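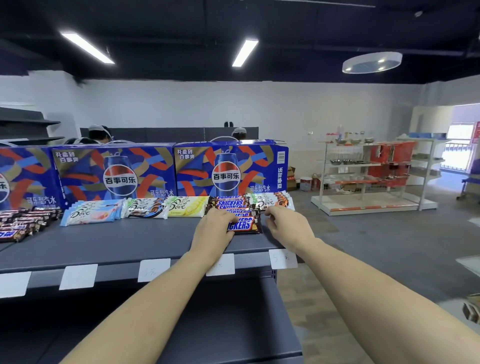
Según Manurung, con enderezar la pila antes de soltarla ya se cumple la norma. No del todo: la norma interna de Tradix pide además comprobar la etiqueta de precio.

Tema 4. Reposición en estantería: reglas para demostraciones manuales

4.1 Las dos manos trabajan a la vista. Si una sale del campo durante más de 500 ms, el episodio se marca para revisión.
4.2 Se toma el producto por los extremos, sin apretar el envoltorio.
4.3 Las etiquetas de precio no se mueven. Si un brazo las tapa, no hace falta repetir.
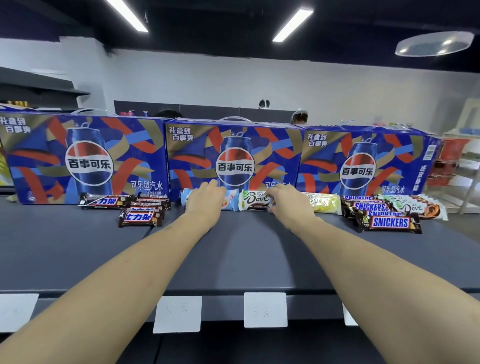 4.4 Cada episodio termina con las manos quietas y separadas del producto - un segundo basta.
4.5 Las caras de terceros se difuminan antes de entregar los datos, también las parciales.

En la serie Derker se revisaron 1033 episodios y se aceptaron 694. La mayoría de los rechazos fue por la regla 4.4.

Para la práctica del jueves: leer el anexo de Tendcombe y clasificar 100 episodios con la plantilla. Se entrega por parejas.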